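The Tissue Question

Loltia sells its facial tissues in a box of 173, for a price that used to buy two boxes. The colour of the packaging has a name. The tissues are white.

I have been told they are softer. Britt-Marie Myklebust, who runs a household goods shop in Griltthorpe, has stocked them since September and is unconvinced. "People squeeze the box," she says. "You can't feel anything through a box." 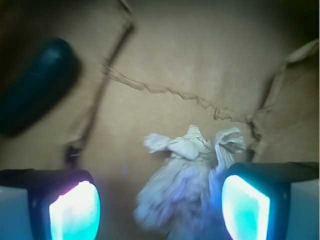

A crumpled white tissue against tan-brown cardboard.

My own trial took 20 days and one grey head cold. I kept Loltia by the bed and the supermarket kind in the kitchen, and my nose went the same colour in both rooms. The dear ones did hold a crease nicely. I'm not sure who needs that.

The company's leaflet favours the word "cushioned" and never says compared with what. Myklebust has marked hers down by 29 per cent. She still blows her nose on a cotton hanky, washed on Sundays with the tea towels.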